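Discs and Players > Region, Format and Playback
Thread: Plavetier box set, disc 3 stutters at the layer change

tallboy_reels
I have the Plavetier Blu-ray set, the reissue in the slim case. Discs 1 and 2 play without fault. Disc 3 freezes for a second or two at the same place every time, a little after the start of chapter 14, and then picks up with the sound slightly behind the picture. Stopping and resuming puts the sound right.

The player is a Brirus, bought second-hand, firmware up to date as far as the menu will tell me. I have wiped the disc. There are no marks on it that I can see under a lamp. I have not tried another player because I only have the one.

Is it a pressing fault or is it the player? The seller will take the set back until the end of January, so I would like to settle it before then.

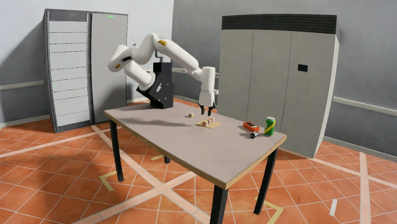
Other details, as someone will ask. Output is set to 24 Hz, audio is bitstream over HDMI to an older receiver, and subtitles are off. The same freeze happens with subtitles on. It does not happen if I jump straight to chapter 15 and play from there.

oxbow_nine
A freeze at a fixed point is usually the layer change. On a dual-layer Blu-ray the laser has to refocus on the second layer and the player covers the gap from its buffer. If the lens is dirty or the drive is tired, refocusing takes longer than the buffer lasts and you get what you describe.

The sound lag afterwards is a separate matter. Some receivers lose lock on the bitstream and do not line it up again until the stream restarts. Set the player to PCM and see whether the lag goes away. The freeze will probably stay.

quarto_dub
I don't agree that it's the layer change. Disc 3 has the long film plus the commentary and two short pieces, and the main feature on my copy sits mostly on one layer. I looked at the file layout when I got it. The break falls well before chapter 14.

What does happen near chapter 14 is a seamless branch. The set carries the theatrical cut and the restored cut in one playlist, and the restored scene is pulled in from another file. Older Brirus players are poor at that.

oxbow_nine
Which pressing do you have? The slim case reissue was re-authored. The layer break on that one need not be where it is on yours.

quarto_dub
First pressing, thick case. I take the point. I would still test the branch first, as it costs nothing. Play the theatrical cut through chapter 14. If it runs clean, the branch is the cause.

tallboy_reels
Tested both this evening. Theatrical cut: no freeze at all. Restored cut: freeze as before, twice out of two. With PCM set, the sound stays in step after the freeze. So you each seem to have half of it. 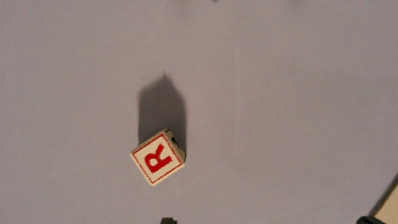

Does the branch fault mean the disc is bad?
It means the disc is most likely fine and the player is slow to open the second file. A faulty pressing would normally show up as blocks or a hard stop, and a freeze this short with a clean recovery points to the drive or the firmware.

lantern_cue
That answer is a bit too sure of itself. The restored scene is stored in its own file, and that file has its own place on the disc. A pressing fault under that file would also show only in the restored cut. The theatrical cut never reads it. The test above can't tell the two apart.

To separate them, you need either a second player or a computer drive. Copy the files off disc 3 and watch the read speed. If it drops sharply on one file, the disc is suspect. If the whole disc reads at a steady rate, look to the player.

oxbow_nine
Agreed on the computer drive. A borrowed one will do. Use a drive that reads Blu-ray, as plenty of the thin external ones stop at DVD.

fen_matinee
For comparison, I have the same slim reissue and a Fleno player. No freeze on either cut. There is a very short hitch in the picture at the branch, perhaps a frame or two, and I only looked for it after reading this thread.

Also worth saying that the restored scene is the one on the quay, and there is a fade to black just before it. People may have the fault and take it for part of the fade.

quarto_dub
Mine doesn't hitch on the first pressing, using a Fang. So the re-authoring may have made the branch less tidy. That would not be a pressing fault either. It would be the same on every copy, and an exchange would get you another one just like it.

tallboy_reels
I borrowed a drive and copied disc 3 to the computer. No read errors. The files are numbered. The large one is 644 and the restored scene is 748. Both copied at a steady rate with no drop that I could see on the graph. There was a short pause when it moved from one to the other.

I then played the disc itself on the computer. Restored cut, chapter 13 to 15, no freeze.

lantern_cue
Then I'm satisfied that the disc is good. Keep the set.

tallboy_reels
Keeping it. That leaves the player. Is there a setting that helps, or is it a matter of replacing it?

oxbow_nine
Three things to try on the Brirus, cheapest first. Turn off network features, which on that range includes the disc-related downloads. Clear the local storage from the system menu. Then do a full reset and leave quick start off afterwards. I had a similar freeze go from some 25 frames to something I could not see, and clearing the storage was what did it. I can't say it will be the same on yours.

fen_matinee
I would skip the lens cleaning discs. The brush types can do more harm than good.

quarto_dub
They're fine if used once. I have used the same one on three players with no trouble. Agree it won't help with a branch, though.

tallboy_reels
Storage cleared, 200 MB of old data from the previous owner's discs. Network off. The freeze is now much shorter, maybe a quarter of a second, and the sound holds on PCM. I can live with that.

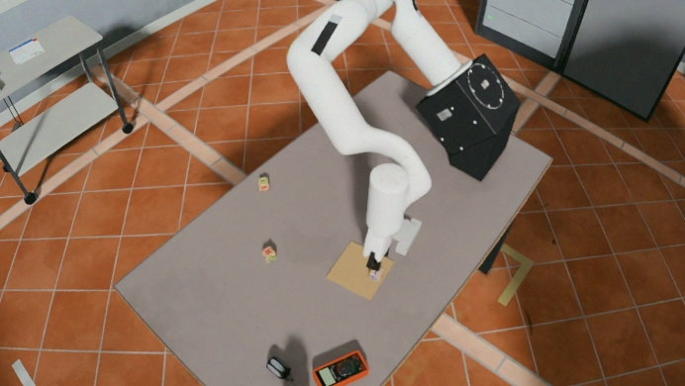 Table and robot arm, rendered view

lantern_cue
Could you put the firmware number in the first post? This set comes up every few months and it would help to know which version still does it.

tallboy_reels
Will do once I have the player back on the shelf and can read the menu.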